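Simulação da célula antes de ligar o braço a sério

Deisy Huamán – 19 out 2018

A bancada da oficina partilhada continua à espera da fonte de alimentação, portanto este mês o trabalho passou todo para o simulador. O projeto chama-se Cestus e o objetivo mantém-se: pegar em peças de forma irregular, largá-las dentro de um recipiente com asas e voltar à posição de repouso sem tocar em nada pelo caminho.

A montagem virtual tem dois blocos de madeira escura. O mais baixo serve de pedestal ao braço, o mais alto faz de mesa de trabalho. A diferença de altura foi deliberada, pois na oficina o armário das ferramentas também fica acima da base e quero apanhar já os problemas de alcance. Em cima do bloco alto está o tacho branco que serve de alvo e, como obstáculos, dois moinhos de vento em miniatura. As velas em treliça são um bom teste para o planeador: finas, inclinadas e fáceis de aproximar mal por uma caixa envolvente. 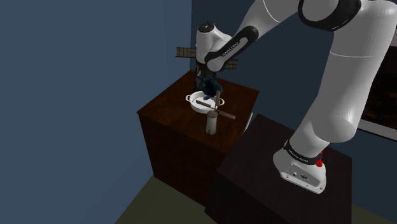
O primeiro erro foi meu. Tinha deixado as malhas de colisão em modo convexo para tudo, incluindo o recipiente. Um recipiente convexo não tem interior, logo o motor de física tratava a boca como uma tampa e a peça ressaltava na superfície. Passei-o para decomposição em várias partes convexas e a física ficou correta, à custa de um passo de simulação mais lento. Os obstáculos também foram decompostos, com menos detalhe.

O segundo problema estava na abertura da garra. O controlador que escrevi no Wistska enviava a posição final dos dedos de uma só vez, e a peça saía com velocidade lateral. Substituí o degrau por uma rampa de 40 passos. A largada passou a ser quase vertical. Experimentei rampas mais curtas e voltou o mesmo comportamento, embora menos pronunciado.

Quanto à preensão, continuo a usar o atrito por omissão do Presix, com um valor único para todas as superfícies. Sei que é uma simplificação. Para peças facetadas, o contacto reduz-se muitas vezes a uma aresta de um lado e a um plano do outro, e a peça roda entre os dedos quando o pulso muda de orientação. Tenho 3 hipóteses em aberto:

Aumentar o atrito torsional só nos dedos.
Reduzir a aceleração do pulso durante o transporte.
Escolher pontos de preensão mais próximos do centro de massa.

A segunda é a mais barata e foi por aí que comecei. A terceira exige estimar o centro de massa a partir da malha, coisa simples em simulação e bastante menos simples na bancada.

Acrescentei entretanto um ponto de vista junto à garra. A vista geral serve para verificar trajetórias, mas engana quanto à distância entre a peça e o recipiente. De perto percebe-se melhor o que fica tapado pela própria peça, e isso interessa para a fase seguinte, em que a posição do alvo deixa de ser dada e passa a ser estimada. Para fundo deixei uma envolvente com edifícios e céu. Um fundo liso facilitava demasiado a segmentação e os resultados não se transferiam para mais lado nenhum. 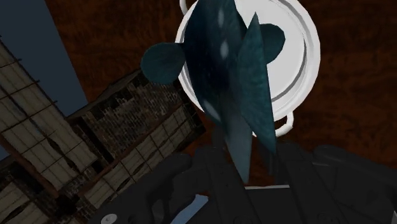 Marleny Arboleda escreveu-me a propósito do rascunho deste texto e discorda da ordem das prioridades: para ela, mexer na aceleração do pulso só esconde o problema do contacto, e o atrito torsional devia ser afinado primeiro, com um ensaio isolado em que a garra segura a peça e roda sem transladar. Sugeriu também que gravasse as forças nos dois dedos em separado, porque a soma não mostra a assimetria.

O argumento é razoável. O registo das forças já está feito – eram 4 linhas de código – e o ensaio de rotação fica para a próxima sessão. A semente aleatória que uso em todas as execuções é a 801, para quem quiser comparar números com os meus. O ficheiro de configuração segue quando tiver limpado os caminhos absolutos.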